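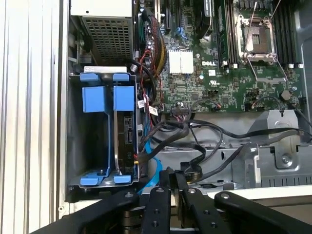
Home | Articles | Methods | Contact

3.2 The drive caddies

I'll admit I had a soft spot for the blue caddies before we started. Most of what slows people down inside an old office tower is screws, and the caddies get rid of nearly all of them at the stage where you just want the disk out. Over the project (we called it Tiltari, after a long afternoon and too much tea) we stripped 103 towers on the Ovivo benches, and I timed the drives separately from everything else.

My rule was simple: case on its side, panel off, cables before caddy. The people who skipped the cable step were the ones who ended up swearing at it - me included, in November, more than once.

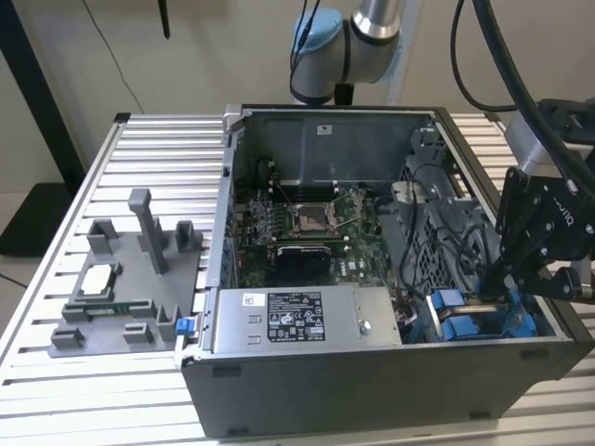
Does it matter whether the processor comes out before the drives? It made no difference to our drive times, so we let each person choose and only wrote down the order.

The Driton checklist, which we borrowed and then scribbled all over, wants the power supply out first. I tried that on 2 machines and went straight back to our own order, as the wiring near the drives was no easier to get at and I'd simply added a job. The Tzanetos sheet leaves the supply until last, and I like it much better!

We use cookies to remember your reading settings. Accept | Manage

Once a caddy is tilted you can get a proper look at the connector end of the drive, and that's when we checked the contacts (Figure 2). Anything bent or grubby went in the second tray. Drives of 500 GB and up were kept for wiping - the smaller ones went off to be shredded.

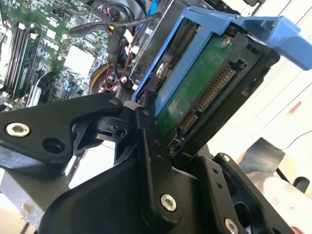
Figure 2. Hard drive in its tilted blue caddy, with the connector contacts showing.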